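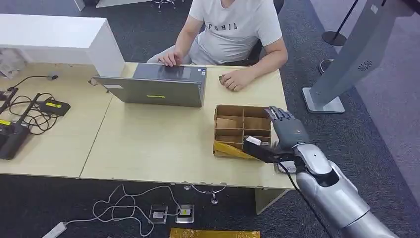 Nabila Raju me demande si, avec le bras, on va finir par regarder la machine travailler toute la journée. Je réponds en plusieurs messages, ça ne tient pas dans un seul.

1/ Chez Prudurell, la mise en carton se faisait entièrement à la main jusqu'en février. Une pièce par case, on ferme, on étiquette, on recommence. Je l'ai fait pendant 15 ans.

2/ Le bras prend maintenant une partie des références. Les autres restent pour nous : pièces trop souples, emballages abîmés, commandes mélangées.

3/ Regarder, oui, on regarde. Au début surtout. Une personne reste assise à la table avec l'ordinateur portable, suit les essais et note les arrêts. C'est un travail à part entière et il fatigue autrement. Moins le dos, plus les yeux.

4/ Le mois dernier on a relevé 94 arrêts. La plupart pour une pièce mal présentée ou un rabat de carton qui gêne. On a changé la façon de préparer les cartons et ça s'arrête moins.

5/ Pour les postes : pas de départ chez nous pour le moment. 2 collègues sont passés au contrôle, après une formation. Lyle Ferreira a préféré rester à l'expédition et on ne lui a pas fait d'histoires.

6/ Ce qui coince, c'est la grille de salaire. Suivre un robot n'y figure pas. On est payés comme avant pour un poste qui n'est plus le même. La question est posée à la direction, la réponse n'est pas arrivée.

7/ Autre point : la cadence. On nous a parlé de plus de 349 cartons par équipe. Je demande qu'on fixe ce chiffre avec ceux qui font les reprises à la main.

8/ Marisol Okafor voulait savoir qui forme les nouveaux. Pour l'instant, c'est nous, entre deux séries. Il faudrait des heures prévues pour ça.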